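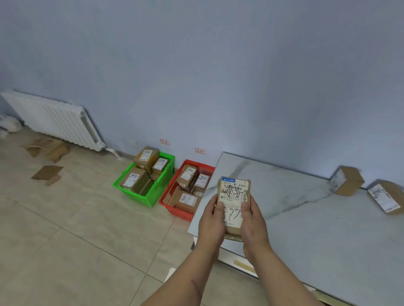
Povilas Raudsepp asked after the spring recital why the altos had stopped sounding frightened, and I think that is the best place to start, because it's the change people keep remarking on. The short answer is that they now learn the music by ear before they see a page of it. The longer answer is most of what follows.

Hondport Community Singing Project
Progress report to the Cludance Fund
Covering December to the present
10 June 2003

Where we are

We began the grant period with a choir that could get through a dozen familiar songs and got nervous about anything else. Today we have 32 regular singers, a second rehearsal night, and a program we would not have dared to attempt last winter. I am very happy with it! Attendance dipped during the flu weeks and again when the parking lot was dug up, but it came back both times, and several people who had drifted away brought a friend when they returned.

The sections are still lopsided. We have plenty of sopranos, a solid row of altos, and only four tenors, two of whom would be happier as baritones. I have moved one of the lower altos over to sing tenor on the slower pieces and she loves it. That helps, but we need to recruit, and fall is the time to do it.

Learning by ear

This was the main idea in our application. For the first half hour of each rehearsal there is no sheet music in anyone's hands. I sing a line, they sing it back, and we build the parts up from the bottom, basses first. It felt slow in the beginning, and two of our more experienced readers told me so quite plainly. By the third month they were closing their folders without being asked. The tuning is better, and people look up (at me, at each other), which does wonders for the sound.

We do go on to the page afterward. About half the group had never read music before they joined, and they find it far less scary when they already know how the tune goes. Our reading class before the Monday-type beginners' session was overbooked, so I split it, and both halves are now working through simple rounds on their own.

The new piece

The commission is finished. It is called Flindimero, it lasts just under nine minutes, and it is built on old ferry songs from this stretch of the river. The parts divide more than I expected, and there is a passage in the middle where the basses hold one note for what feels like a week. We sang it straight through for the first time last month. It was rough, the ending fell apart, and everybody wanted to go back and do it again right away.

The performance at Thepsuriya Hall drew 217 people, our biggest audience so far. We sang the opening section of the new piece there as a preview, and it went over very well. The hall is drier than our rehearsal room and the consonants came out almost too clearly, so I have been working on softer endings ever since. I would like to give the full premiere in the same hall if the dates can be made to work. They have asked us to confirm by the end of summer.

What did not go as planned

The daytime group for retired people has not started. We had the interest, but the only free morning clashed with an exercise class that most of the same people attend, and they were not about to give it up. I have asked for an afternoon slot instead. The money set aside for that group has not been touched, and I would like your permission to carry it over.

The recordings of single parts for home practice also took longer than I thought they would. The soprano and bass lines are done. The alto line needs to be sung again at a slower speed, and the tenor line is waiting on me.

Spending

We are within budget overall. Music purchase came in low, as many of the ferry songs are free to copy. Piano tuning came in high. The instrument had to be tuned twice and one of the pedals was repaired. A full statement will follow with the year-end accounts.

Next steps

Rehearsals continue through July and then break for a month. When we come back I want to finish the home practice recordings, hold an open evening for new tenors, and get the middle section of Flindimero up to speed. I'd also be glad to see any of you at a rehearsal. Come early if you'd like to sing, since the first half hour needs no music at all.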